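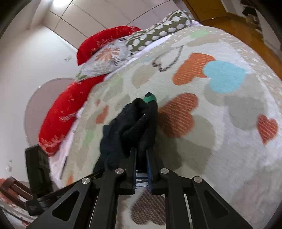 The meeting of the residents of Drollalel house was opened by Akua Mensah on 24 May 2022 in the ground floor kitchen. The first point was the laundry room, and we spent on it more time than was planned. Mrs Jabłońska informed that clothes are still left in the dryers over night and then put by other people on the window sill, where they get mixed. She asked that small things, for example a dark navy sock, are brought to the box by the stairs and not carried to somebody's own room. It was agreed that the box will be emptied on the first day of each month.

**2. Washing machines**

The repair of the left machine was made by Tulleo and the bill is 632 euros. The bill is higher than the offer, which did not include the new pump. Akua will write to Tulleo and ask for an explanation in writing. Until the answer comes, the bill is not paid.

Mr Skoler proposed to buy a second-hand machine instead of repairing again. The price should not be more than 1000 euros with delivery. Six were in favour, two against. Mr Skoler will look for offers and send them to all before the next meeting.

**3. Quiet hours**

The washing after 10 in the evening was discussed again. The rooms above the laundry hear the spinning very well, also with closed doors. The people with late shifts explained that they have no other time. Decision: no spinning after 10, washing without spinning is allowed. The rule is tried until December and then we vote about it.

**4. Other**

- The key of the bicycle cellar is missing. Who has it, please return it to Akua.
- The drying lines in the yard must be tightened. Mrs Jabłońska has the tool for this.
- The request for a second fridge was moved to the next meeting, as the person who made it was not present.

Minutes written by Akua Mensah. Corrections please within one week.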